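Aug 22, 2022

# "A bare mattress is the most useful table in the house"

I got to Narayanan Joseph's place in Flarnisville twenty minutes early, which I thought was polite, and he came to the door holding a pillow by one corner like something he'd caught in a trap. "You can come in," he said, "but you're going to have to stand in the hall until I've got the sheets off."

So I stood in the hall! And I learned my first thing of the day, which is that Narayanan strips a bed from the foot end. I have always started at the head. I grab the pillows, fling them at a chair, and then haul everything toward me in a big wad. He loosens the two bottom corners, walks up the sides, and rolls the whole lot toward the headboard so that whatever is hiding in there (socks, a pen, last month a library card) ends up inside the roll.

"Then you shake the roll out over the tub," he said. "You get your socks back and the crumbs go down in one place."

Narayanan runs Swati, a two-person business that gets bedrooms ready. That's how he puts it, "gets bedrooms ready," and it covers a lot: guest rooms before a wedding, kids' rooms after the kid has gone off to school, furnished rentals between one tenant and the next. The other person is Sudheer Fernandes, who does the driving and the laundry and most of the talking on the phone. They started in May four years ago with one client over in Skondville, and when I asked how many rooms they've done, Sudheer called out from the kitchen, "Two thousand, three hundred and eighty-six!"

He keeps a notebook. I asked to see it and he let me, and it really is just addresses, dates and mattress sizes, with the odd word like "cat" or "bunk" or "never again."

I'd come to talk about mattresses, mostly, because so many of you wrote in after the column on pillows. But Narayanan doesn't really talk about mattresses on their own. He talks about the hour when the bed is bare.

"People take the sheets off and put the new ones on in five minutes," he said. "Fine on a regular week. But a few times a year you should leave it bare for the whole morning. Open the window. Let it air. And while it's sitting there you've got the biggest flat surface in the house, and it's at a good height, and it's clean. So use it."

I said my dining table was a pretty big flat surface.

"Is it clear?"

It isn't, no.

What he does is sort on it. Everything that lives in the bedroom and doesn't have a proper home gets put on the mattress, usually in shallow trays, the flat plastic kind you might put under a plant or inside a drawer. Nightstand drawer into one tray, top of the dresser into another. He likes the trays shallow on purpose. In a deep box, he told me, things sink and you stop looking at them, and six months later you're the owner of a box.

"And the tray goes on the side where you're standing," he added. "I see people put it in the middle of the bed and then they're leaning over for an hour. Then they tell me sorting hurts their back. Put it by the edge! Bring it to you."

The second piece of equipment is a laundry basket on the floor, right beside the bed. His rule is that it starts empty. Completely empty, no "I'll just leave those towels in the bottom." It's the way out of the room. Anything that belongs somewhere else in the house goes into it, and when the sorting is over you pick up the basket once and do one lap.

"If you carry each thing as you find it, you never come back," Sudheer said. He had wandered in by now with coffee for all of us. "You take a mug to the kitchen, and then you're in the kitchen. You wash the mug. You look in the fridge. Forty minutes."

I felt very seen by this.
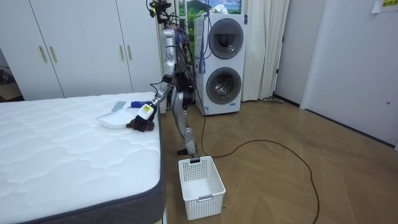
*Mattress bare, tray close to the edge, empty basket on the floor ready for its one lap.*

I asked about baskets, because I know some of you have opinions. Narayanan likes plain plastic with holes in the sides. He used to have a beautiful woven one that a client gave him, and it snagged a cashmere sweater in the first week, and that was the end of their relationship (his and the basket's, the client still calls). Plastic wipes clean. The holes mean that a damp towel doesn't sit there going sour if you forget it. He wants a handle he can get his whole hand into. And he prefers rectangular to round, because a rectangle will sit flat against the side of the bed and you can drop things into it without looking.

"How much should a person spend on a laundry basket?" I asked.

"Less than they do," said Narayanan.

"He's cheap," said Sudheer.

We did get to the mattress itself in the end. The one in Narayanan's own room is from Kevham, and he paid $900 for it, and he'd like it known that he visited the store three times first and lay down in his coat. I asked whether more money gets you a better night. He tipped his hand back and forth. The nicest mattress he's ever had to make up for a client cost $3,853, he said, and the client slept on the couch because she liked to hear the street.

What he does care about is the top. A quilted top with a lot of stitching looks lovely in the shop and it's pleasant to lie on, but every one of those stitched lines is a little valley, and dust settles in valleys. He goes over it with the upholstery head of the vacuum, slowly, following the pattern of the stitching one way and then crossing it. After that he does the side band, the strip of fabric that runs around the edge.

"No one ever does the band," he said. "It's the part that faces the room! It gets the dust, it gets the dog, it gets your heels when you sit down to put your shoes on. A gray one hides it better than a white one, so people with a gray one think they're clean people."

For marks he uses a barely damp sponge with a drop of dish soap, and he's strict about barely. He wrings it until it stops dripping, then wraps it in a dry towel and squeezes again. Dab, don't scrub. Then nothing goes on that bed until the spot is dry to the back of the hand, and if that means lunch on the porch, it means lunch on the porch.

I confessed that I'd once poured half a bottle of something on a coffee stain and then slept on a towel for two nights. There was a silence. Sudheer put his cup down very gently on the dresser.

"On a coaster," said Narayanan, without turning around.

The bit I've been thinking about all week is what they do with the leftovers, the things that don't belong in the bedroom but don't obviously belong anywhere else either. You know the things I mean. A key. Half a packet of picture hooks. Narayanan lets himself have one tray of these. It stays on the mattress until last, and then he has to deal with it before the sheets can go on, because you can't make a bed with a tray on it.

"So the bed is holding you to it," I said.

"The bed wants to be made," he said. "At nine in the evening you will find a home for that key."

And does he ever cheat? Does the tray ever slide under the bed?

He looked at Sudheer. Sudheer looked at the ceiling.

"There's one under there now," Sudheer said. "It's been there since the spring."

We got down on our hands and knees and pulled it out. It had a tape measure in it, two remote controls for a television they no longer own, a birthday candle in the shape of a 7, and a check for $2,000 that Narayanan had told a client, twice, must be lost in the mail. I won't print what was said next, but there was a lot of it and most of it was in Sudheer's voice.

Once things had calmed down I helped them make the bed. I was given the foot end, and I was corrected on my corners (I'd been tucking before folding, so the flap came out bulky). Narayanan puts the protector on first, then a fitted sheet, starting with the far top corner and going to the diagonal opposite, so that the elastic pulls even. He smooths it with his forearm instead of his hand. The flat sheet goes on upside down, so the printed side shows when you turn it back over the blanket. I've been making beds since I was eight and I had never once thought about which way up the sheet was.

I asked how often a regular person, with a job and a kid and a dog, should be doing the full bare morning.

"When the clocks change," he said. "Twice a year. You already feel strange that day."

Sudheer thinks four times. They've been arguing about it since the Skondville job, apparently, and they were still at it when I found my shoes and let myself out. I did mine the next morning, with two baking trays because I don't own the plastic kind, and I'm up to the leftovers now. I've got a key. It doesn't fit a single door in this house.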